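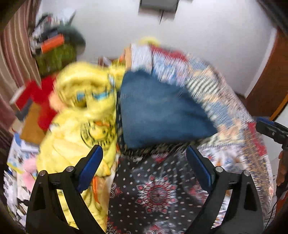
Según Melina Politis, lo que no se usa dos inviernos seguidos se regala, y todo lo demás cabe en el armario si se dobla en tercios. Me lo contestó en otro hilo y no me convence. Por eso abro este.

Inicio Hogar Ropa de cama Lavado Foro Entrar

¿Doblar en tercios o bolsas de vacío para mantas y colchas que viven encima de la cama?

Makis Galanis

La situación: encima de la cama se me junta todo. Una manta azul que siempre acaba hecha un montón en el centro, una colcha de retales que va cayendo por un lado, un bulto amarillo chillón que ocupa como tres cojines, una almohada de rayas, y debajo la sábana negra de mandalas, que es lo único que debería estar ahí. Para acostarme tengo que mover la mitad. Por la mañana vuelve todo al mismo sitio.

He probado el método de los tercios. Con la manta, bien. Con la colcha de retales, un desastre, porque las costuras hacen bulto y el paquete se abre solo en cuanto lo apoyas. El vídeo que lo explica usa una mantita de sofá recién planchada, y así dobla cualquiera.

También he mirado las bolsas de vacío de Kuvano, 26 euros el juego. Dicen que reducen el volumen muchísimo y que «la fibra respira». Que me explique alguien cómo respira algo a lo que le acabas de sacar el aire. Mi hermana compró otras parecidas en noviembre y en primavera estaban todas hinchadas otra vez, con el edredón dentro hecho un acordeón.

Lo que pregunto es concreto:

Si la colcha de retales se puede doblar de alguna manera que aguante en una balda.
Si las bolsas de vacío sirven para relleno de fibra o lo estropean.
Y si alguien ha conseguido de verdad tener la cama despejada más de una semana sin tirar nada.

Los consejos de «compra un arcón» os los podéis ahorrar, a los pies no hay sitio.

Despina Kyriakidis

Voy por partes, y aviso de que yo también desconfío de casi todo lo que se vende para ordenar.

La colcha de retales no la dobles en tercios. Enróllala. Extiéndela del revés sobre la cama, con todo lo demás quitado, mete los dos laterales hacia el centro hasta que se toquen, dobla otra vez por la mitad a lo largo y enrolla desde los pies apretando con los antebrazos. Sale un rulo gordo. Si lo dejas así se abre, así que átalo con una tira de tela o mételo en una funda de almohada vieja. Las gomas no, que marcan. Lo de los retales tiene otra pega: cada vez que pliegas por la misma costura la castigas, de modo que cuando la saques cambia el sentido del rulo. Yo tengo una de mi suegra que se abrió justo por una línea de doblez y coserla me llevó una tarde entera.

Bolsas de vacío: para lana y algodón, temporadas cortas, pueden pasar. Pluma, nunca. Fibra hueca, depende de la calidad, y la calidad no la vas a saber leyendo la etiqueta. Las mías perdían por la válvula. Le puse cinta y siguieron perdiendo. Si aun así las compras, no saques todo el aire, deja el paquete blando, y guárdalo completamente seco, un día al aire antes como mínimo. He abierto una que olía a sótano.

En cuanto al bulto amarillo, no sé si es edredón o cojín, no lo dices. Si es edredón, dentro de su propia funda cerrada te hace de cojín grande de día. Es lo más parecido a una solución que conozco sin gastar dinero, aunque sigue estando encima de la cama, claro.

Apostolos Athanasiadis

Bolsas de vacío y ya está. Llevo años con ellas y cero problemas. El que diga que pierden aire es que no cierra bien la corredera. Debajo de la cama y a otra cosa.

Makis Galanis

Apostolos, ¿de qué marca y qué metes dentro? Porque «años» y «cero problemas» es lo que pone también en la caja. Debajo de la cama tengo los cajones con los zapatos.

Despina, lo del rulo lo he hecho esta mañana. De momento aguanta dentro de la funda. Me parece enorme, ocupa casi una balda, pero al menos es una forma que se puede agarrar con una mano. El bulto amarillo es un edredón, perdona.

Sofia Katsaros

Yo discuto la premisa. Tienes varias capas para una sola cama y las tienes todas en uso porque están a mano. Haz la prueba antes de comprar nada: guarda una, la que sea, en el sitio más incómodo de la casa, y mira si la vas a buscar. En mi caso eran la manta y una colcha, y la colcha no la eché de menos en todo el invierno. Tampoco la regalé, que a eso no llego, lo siento por Melina.

Sobre tener la cama despejada más de una semana: sí, pero haciendo trampa. Lo que se usa por la noche se queda extendido, bien estirado hasta la almohada, en orden de uso, y no se dobla nunca. La sábana, la manta azul encima, la colcha al final. Extendido no abulta. Lo que hace montaña es dejarlo a medias. Se tarda poquísimo, aunque reconozco que algunos días a las siete de la mañana ni eso.

Una corrección a Despina: la funda de almohada para el rulo, que sea de algodón. Las de poliéster con prendas pesadas se resbalan de la balda. A mí se me cayó encima de la cabeza dos veces.

Y a Apostolos, cerrar la corredera la cierra todo el mundo. Lo que falla es la válvula.

Apostolos Athanasiadis

Pues a mí no me falla. Las mías son de Cisberg, con mantas de lana.

Usamos cookies propias y de terceros para recordar tu sesión y medir las visitas. Si sigues navegando entendemos que las aceptas. Aceptar Configurar Rechazar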